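Print this page | E-mail this page

Sorting mixed packaging off a kitchen table without marking the cloth

Posted by Larkari

I share a kitchen and the table ends up as the place where everybody's empties go. By the end of a day there are drink cartons, plastic bottles, cups, a noodle bucket and assorted wrappers on it, all on top of a blue printed tablecloth. The cloth is fabric, not wipe-clean, and it has picked up two ring stains already. I measured the larger one at 183 mm across, so I assume a noodle bucket went over and spread.

I would like a fixed order for clearing this kind of pile. At present I sweep it all into one bag, and the recycling crew has twice left the bag at the curb with a tag on it. Our local rules take bottles and cartons together, cardboard separately, and no film or foil-type bags at all. Paper food buckets are "check with your hauler," which I have not done.

Specific points I am unsure of:

- whether to take the large items first or the small ones
- whether caps stay on bottles
- what to do with a drink carton that still has the top folded
- whether crumpled snack bags can go anywhere except the trash

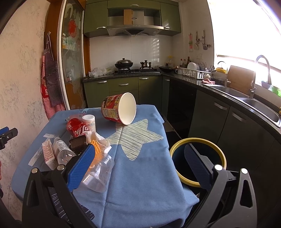
The cloth also has a long crease in it from being stored folded, and light bottles tend to roll until they reach it. I don't know if ironing is worth the trouble on a printed cloth. The print is large shapes and letters, and I would prefer to keep it from cracking.

Reply from Pelkonen

Take the open containers first, regardless of size. Anything with a mouth can hold liquid, and a container on its side can be leaking under the rest of the pile where you don't see it. For your table that means noodle bucket, cups, bottles, cartons, in that order. Stand each one upright as you reach it, carry it to the sink, empty it, and only then decide which bin it belongs in. Wrappers and tissue come last. They are dry most of the time, and if they are not, you want them lying on top of the stain a few minutes longer.

Bottles: empty, squeeze out the air, put the cap back on. Loose caps are small enough to fall through the screens at many sorting plants. Some towns still ask for caps off, so read your own sheet before you take my word for it. A paper label can stay.

Cartons: unfold the top, pour out what is left, rinse once, flatten. A carton left folded holds a spoonful or two of liquid in the corners, and it will smell by the second day in warm weather. If there is a straw, take it out. It goes in the trash.

Cardboard boxes: open both ends and press flat. Check inside for an inner bag or a plastic tray, as many snack boxes have one or the other. A box with an inner bag still in it is mixed material and may be the reason for your tags.

Shiny snack bags: trash. The usual test is to crush one in your hand. If it springs open again, it is coated film and most curbside programs do not want it.

Paper noodle buckets are usually lined. I put mine in the trash after emptying – the lining keeps the soup in, and it also makes the paper hard to pulp. Ask the hauler if you go through a lot of them.

I set this up for a break room in June, with 5 small bins on a shelf beside the table. It took a few weeks before people used the correct ones.
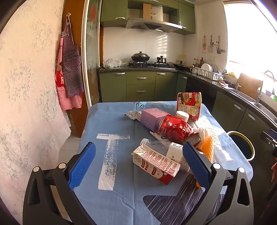 Page last changed: 8/28/19

One more thing on trays. Dark plastic trays are a problem in some plants, where the optical sorter reads the plastic by reflected light and black or very dark pigment absorbs too much of it. Clear cups are easier, but wide cups nest and then trap whatever was in the inner one. Separate them before rinsing.

Reply from Bresusar

just put a trash can next to the table. worked for us

Reply from Zornimura

On the cloth, which the first reply did not cover.

Iron it from the back only, on a low setting, with a thin cotton towel between the iron and the print. If the print is a rubbery type that sits on top of the fabric, direct heat will soften it and it can stick to the iron. If it is dyed in, you have more room, but low heat is still the safe choice. A crease from long storage may need two passes. Dampen it slightly with a spray bottle, wait five minutes, and iron along the crease.

For the rings, find out what they are before treating them. Noodle broth is fat plus coloring, so dish soap first, worked in from the outside edge toward the middle, then a cool rinse. Soda is mostly sugar and comes out with cool water if it is fresh. Do not iron over either one. Heat can set it.

If you don't want to treat stains at all, lay a clear vinyl sheet over the cloth. Cut it a little smaller than the tabletop so that the fabric still hangs free at the sides. Bottles roll more easily on vinyl, so keep a shallow tray on the table for empties.

I disagree slightly on the order of clearing. With a tall pile I remove loose strips and film from the edges first, because they catch on a sleeve and pull cups over. After that, open containers as described.

Print this page | E-mail this page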